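Setting the Floor at Nallow: A Talk with Morag Jardine

Morag Jardine has run Nallow, a home goods and vintage shop in Grurkdale, for six years. The shop takes up the ground floor of the old Vurnness feed building, 3,058 square feet with a loading door on the alley side. She rents a third of it to other dealers and fills the rest herself. We talked at the front counter before opening, while she priced a box of linen napkins.

She didn't start in retail. She did bookkeeping for a lumber yard and sold at weekend markets on the side, mostly kitchenware and small furniture.

"I had a ten by ten tent and a van that leaked," she said. "I learned what people pick up and what they walk past. You see it fast in a tent because there is no place for anything to hide."

The lease on the feed building came up when the previous tenant moved out. Jardine took it with a month of free rent in exchange for painting. The floors stayed as they were. The shelving in the back half came from a pharmacy that was closing, and she is still short two brackets for it.

How the shop is laid out

Most customers come in, turn right, and go around the room once. Jardine plans for that. The first table on the right changes more often than anything else in the store, and it never holds furniture.

"Nothing on that table is over 100 dollars," she said. "It's the handshake. If the first thing you touch is a 900 dollar cabinet, you put your hands in your pockets for the rest of the visit."

Larger pieces go along the back wall, where people have room to stand away from them. Lamps are spread through the whole shop, all plugged in. She tried keeping them together on one shelf the first year and sold three.

She groups by color before she groups by use. White pieces go against dark surfaces wherever she can manage it, and pale wood stays away from the windows. Glass is on the east side, which gets sun until 11 a.m. Books are sold by the stack and not by title, a rule that annoys some customers.

"They want the one in the middle," she said. "I let them have it. I just don't advertise that."
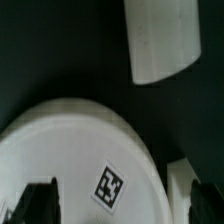

Buying and pricing

Jardine buys new goods twice a year and older goods whenever they turn up. Her main supplier for textiles is Amarasinghe, a small importer she met through another dealer. The first order was 200 pieces, mostly table runners and tea towels, and she thought it was too many.

"The tea towels were gone by April," she said. "The runners I still have. I've got runners until I retire. People like to look at a runner on a table and then they go home and remember they have kids."

She now orders runners only in two lengths and puts the money into towels and napkins. The napkins she was pricing that morning were from the newest shipment. They go out in sets of four with string around them. She stopped using ribbon after it kept coming undone on the shelf.

Older pieces are priced on the day they come in. If something hasn't sold after two months it moves to a different part of the shop at the same price. If it still hasn't sold two months after that, she marks it down by a third.

"Moving it works more than the markdown does," she said. "I had a green hall bench by the stairs all winter. I dragged it up by the register and it left that same afternoon. The lady told me she'd been coming in every week and had never seen it before."

The dealers who rent space set their own prices and do their own displays. Jardine asks for two things. Tags have to be readable, and nothing can block the aisle to the loading door.

What comes next

She plans to open up the small room behind the register, which is used for storage now. It needs an outlet moved and a new light. She wants it for rugs, which are currently rolled up in barrels by the stairs and hard to look through.

Evening hours are less certain. She tried staying open until 8 p.m. in December and the sales paid for the heat and not much more. She may try again in the summer, when the restaurant across the street puts its tables out.

"I'll give it a month," she said, and went to unlock the door.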